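Chip club, week whatever it is now

I've been promising a proper update on the robot club since August, and several of you have asked (hello Leonardo, yes, I saw both messages). So! Pull up a chair, it's a long one, and there are computer bits in it.

For anyone new, I help out with the after-hours engineering club at Damham, where a group of students has entered the Amitz assembly challenge. The task sounds very dull when you read the rules. You get a plate of computer parts, and your arm has to pick up each one and put it where it belongs, gently, with no human hands anywhere near. I thought it would be a nice easy first project. Oh dear.

We've spent most of the term on the processor. The memory was meant to be the hard part, being long and thin and fiddly, so Ye-seo Sun bagged it early on and wrote pages of lovely notes about it. Then the processor turned up and everybody forgot the memory existed for a month. It's square, it's flat, it sits low in its holder, and the fingers have to come down beside it at exactly the right angle or they meet the bracket first.

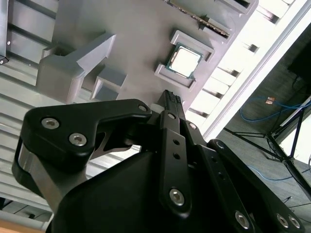 The gripper at the plate, with the processor in its corner brackets and the memory module further up.

The brackets on the plate are a story in themselves. Our first set held the chip so snugly that the arm couldn't get it out at all, and the second set let it wander. Dong-geon Yeo redrew them over a weekend and came back with the corners as they are now, leaving two sides open for the fingers. It's such a simple change and I was ridiculously pleased with it. I made everyone look at it twice.

We keep a log of every attempt, good or bad, in a big shared spreadsheet that we call So, after the first word of nearly every comment in it. ("So, it dropped it again." "So, I think that was my fault.") There are 547 rows as of last night. Man-sik Pyo went through the lot and sorted the failures by cause, which must have taken him ages, and the winner by miles was a bad starting position. The grip itself was hardly ever to blame! We had been fiddling with finger pressure for weeks when we should have been looking at where the wrist was before it ever came down.

So we changed the routine. The arm now stops above the chip, checks where it is, and only then goes in. It's slower and I don't care a bit. Before the change we were getting 70 good lifts out of 100, and the students have set themselves a target for the competition which they won't let me print here in case it jinxes them.

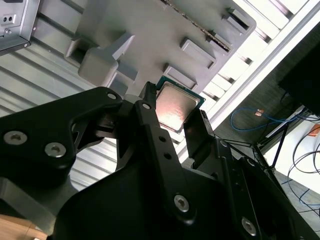
Gripping is the bit I could talk about all day, because a processor gives you so little to hold. You can't press down on the top of it and you mustn't scrape the underside, so the edges are all you've got. Jucélia Evangelista wanted to take it across the corners at first, and we had a very good-natured argument about it that went on through two packets of biscuits. What we do now is a straight pinch, with the narrow finger on one edge and the flat pad against the other, and the whole chip sitting at a slant between them. The slant bothered me at first. Jucélia's point is that the slant is fine so long as the arm knows about it, and she has written a small correction that turns the wrist before placing. I've read her code and understood a good half of it.

Placing is next. We have done a few by hand-guiding the arm, and there's a tiny wobble on the way down that we haven't tracked down yet. Leonardo thinks it's a joint, I think it's the table, and Ye-seo thinks we should all stop leaning on the table and then find out. She's probably right.

If you're local and fancy a look, we have an open evening on 18th October in the main workshop at Damham, with tea. The team from Daltitz are bringing their arm as well, and I'm told theirs does the memory first, so Ye-seo will finally have someone to talk to about it. Leave a comment if you're coming and I'll make sure there are enough cups.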